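Green Speed Is the Wrong Number
Clem Rakena

Golf clubs like to publish a green speed. Steltcombe chalks one up by the first tee every morning, and members read it as a mark out of ten for the greenkeeper. 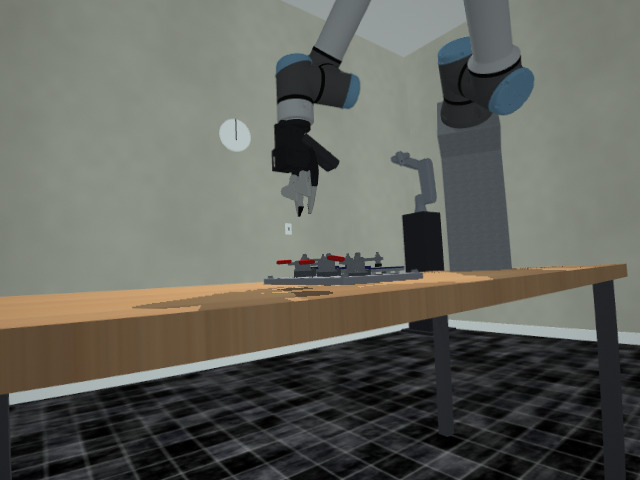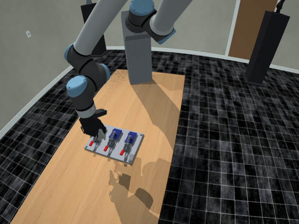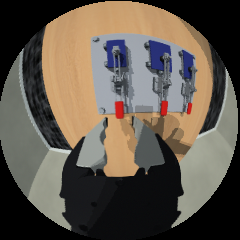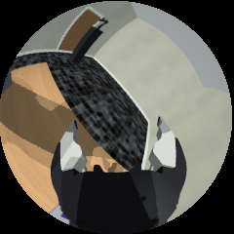 Page last changed: Aug 11, 2022

A speed reading is taken on a flat patch of one green. It says little about a putt across a slope, and less about the state of the turf. To raise it, the mower blades come down, and in August grass cut that short has very little leaf left to live on.

Steltcombe has up to 70 rounds a day on greens laid out for slower play. Huia Rutherford, the head greenkeeper, asked last year to raise the cut and roll more often. The club refused – visitors expect pace. By the end of the month the back of the fourth had gone thin and the hole could be cut in only two places.

I would drop the board and publish firmness and moisture, green by green. Both can be measured with a hand probe before play, and both tell a golfer how the ball will land.

Recent items
Bunker sand at Ellery
Merle Nepia on winter tees
Are 683 yards too many for one hole?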